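**Ticket 374: Paper garland template prints at the wrong size**
Product: Stemby party printables
Status: Solved

**First report**

Hi Stemby team! First off, I love the birthday bunting set, and my kid has already picked the dinosaur flags. My trouble is with the garland circles. The sheet says they should be 3 inches across, but mine come out small enough that the letters crowd the edges. I've printed it twice on cardstock with the same result. The party is for the whole class, so I'd love to get this right before I use up the good paper!

**Reply from support**

Dinosaur flags, great pick! Small circles nearly always mean the printer is shrinking the page. Could you try this?

1. Save the file to your computer and open it from there, not from the browser tab.
2. In the print window, find the scaling setting and pick "Actual size" or 100%.
3. Turn off "Fit to page."
4. Print page 1 only, on plain paper, and measure the test square in the corner.

The square should be 1 inch on each side. Tell us what you get!

**Update from customer**

Okay, progress! Fit to page was on. With it off, the circles are bigger and look wonderful, but now the bottom row loses a sliver. The test square is a perfect inch. My paper is regular letter size, 68 lb, and the printer is a Bitix my sister passed along to me.

**Reply from support**

A perfect square is exactly what we wanted to hear, so the size is fixed. The missing sliver comes from the margins. Look under paper setup and see if it says A4. If it does, switch it to Letter, save, and close the window before you print again.
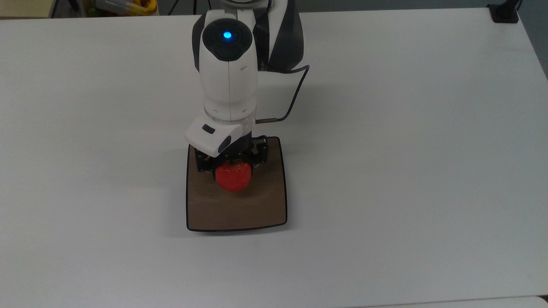 If the row still gets clipped, grab the version of the file called "wide margin." It has fewer circles per page and leaves lots of room at the bottom. The colors are the same, so you can mix both kinds on one string.

**Update from customer**

It was set to A4! Changed it, and every circle came out whole. I've strung the first batch on baker's twine with a little knot on each side so they don't slide, and it looks so cheerful over the doorway. Thank you!!

**Closing note**

Yay! Knots on both sides is a lovely trick, and we're adding it to the garland instructions. Also adding "check for A4" to the print help page. Closing this one as solved; reply any time to reopen it.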